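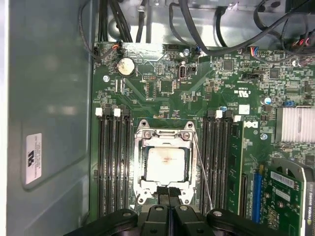 Ingegerd Kvam asked whether Bustance is worth paying for when the planner that ships with the arm already avoids collisions. For pick and place on an open table, probably no. For disassembly inside a desktop tower, which is what we do, the answer is longer.

Bustance is a perception and planning package from Schouten. It takes a wrist camera stream, builds a parts map of the opened chassis, and hands approach poses to the motion controller. We replaced Fendska with it in September and have kept both installed for comparison.

Detection is the strong side. Memory modules, slots and retention latches are segmented separately, and each gets its own confidence score. An occupied slot next to empty ones is the case Fendska kept merging into a single block. Bustance gets it right with the stock model. Bare processors are less reliable. Old thermal paste changes the look of the heat spreader enough that the class label flips between frames, and I ended up locking it by hand in the task file.

Cables remain a problem. The package treats them as a padded volume with a fixed margin, set globally. Set it wide and half the board becomes unreachable. Set it narrow and the planner will route a finger through a loop without complaint. A margin per region would fix this. Tyra Backlund filed the request and got a ticket number back. 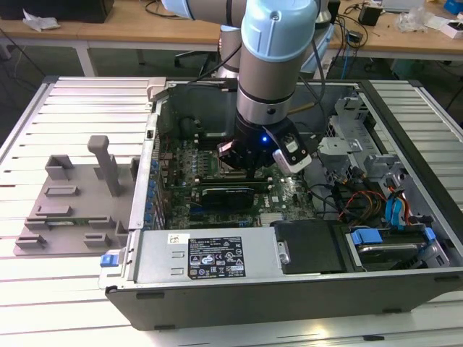
Planning inside the case walls is acceptable. Vertical descents are found on the first attempt in most cases, and the wrist is kept clear of the rim. Trouble starts near the drive cage, where the solver tends to pick an elbow configuration it can't leave without backing all the way out. Raising the sample limit to 100 helped. It also made replanning slow enough to notice.

Calibration takes 3 poses and a printed target. The fixed camera can be added as a second source, but the two maps are fused only at startup, so a chassis that shifts needs a full rescan.

The task editor is plain text with a schema checker. Error messages name the line and the field. Logs export to the Husa viewer, with gripper state and planner output on one timeline.

Rating: 3 out of 5. Version 2 should be judged on cable handling.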